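Re: [clundari-users] worktop surfaces, what are you all using for counters? 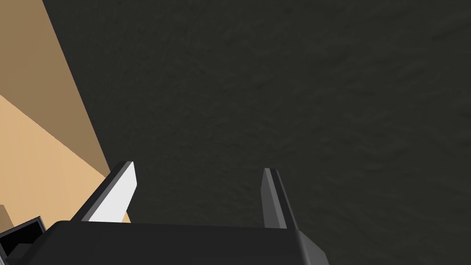 Dark gray surface, rendered, tan block at left

Sugeng Sutanto wrote:
> Hi list. Redoing the counter in the back kitchen at Clilluvbridge before
> the holidays and I need to settle on a color. Landlord will pay up to 935
> and not a cent over. I was leaning toward a dark gray, kind of a concrete
> look, but my sister says dark shows every crumb. Anybody living with one?
> Also is it worth sealing it myself or do I pay the guy? He quoted 811 for
> the slab and said sealing is "extra" and then changed the subject.
>
> Sugeng

Hi Sugeng, quick one, I'm between shifts.

Had dark gray at the Pallow place for 5 years. Your sister is half right. Flour yes, terrible. Coffee, no problem, you won't see it till your sleeve finds it. Get one with some mottling in it, a bit of lighter and darker mixed together. Plain flat black is the one that shows every fingerprint. My brother in law has that and wipes it all day long.

Texture: careful. Rough looks great in the store and then you try to get dried egg off it. Run a damp cloth over the sample before you say yes. If the cloth drags, pick something smoother.

Sealing, do it yourself. I paid 22 for a bottle and have half left, you can have it if you come by Entili. Two thin coats, not one thick one. I did one thick one the first time and it went tacky and I had to scrape teh whole thing back. Open a window. Leave it overnight, longer if it's damp out. Then drip some water on and see if it beads, if it soaks in do another coat.

811 out of 935 sounds ok but ask if that includes the sink cutout. Mine did not. Ask about hauling off the old one too, and get it in writting. "Extra" with no number after it would worry me more than the color.

Wood trim on the end looks nice next to gray btw. Keep it away from the sink side. Mine swelled by May and the drawer under it never closed right again.

Does the list archive have the old thread on grout? Couldn't find it, search is being weird for me.

gotta run
Syahrul Rahman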